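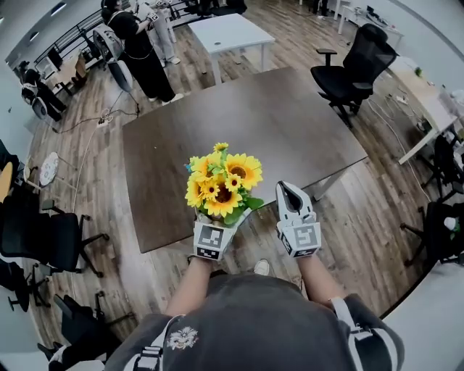 Handling artificial sunflowers with the paired hand-held grippers at the dark table.

Progress report: Birkett cell, hand-held gripper station
Prepared by Heather Cowie for Kiran Grewal, Drotuvmont
Period: February

Summary

The station ran for most of the month and we logged 492 accepted recordings against a target of 450. We lost 28 hours to faults, nearly all of them on the right gripper. Spending is within the maintenance line you approved.

Right gripper

Early in the month the right jaws started closing unevenly. Gregor Rennie stripped the unit and found wear in the slide and a loose screw behind one finger. He replaced the slide, cleaned the dark inner pads and refitted them. The left unit got the same service the next morning although it had shown no fault. Both now open to their full width and return to the same zero reading after 230 cycles on the bench.

Soft and uneven objects are still the hardest on the jaws. With bouquets, the operator has to take the stems low and keep the petals clear of the marker, or the tracking drops out for a second or two.

Markers

Each gripper has a black-and-white square marker on its front face. Two of the old prints had curled at the corners, so Mhairi Rutherford reprinted the full set on matte stock. Colour and glare checks are now done at 8:30 a.m. before the first recording. Any marker with a lifted corner is replaced then and the position is calibrated again.

Harness

The shoulder straps were slipping on smaller operators. Struan Rankin fitted new buckles and wrote the strap settings on a card kept with each harness. Fitting used to take 14 minutes and is down to five.

Outstanding

The spare slides from Primitetti have not arrived. We have one left, enough for a single repair.

Cables still run across the floor. Cable covers are on order and should be down before the next period.

The Pirnilent logging software needs an update to record gripper zero readings automatically. Gregor is entering them by hand for now.

We ask that you approve a second set of finger pads from the remaining maintenance money. A quote has been sent separately.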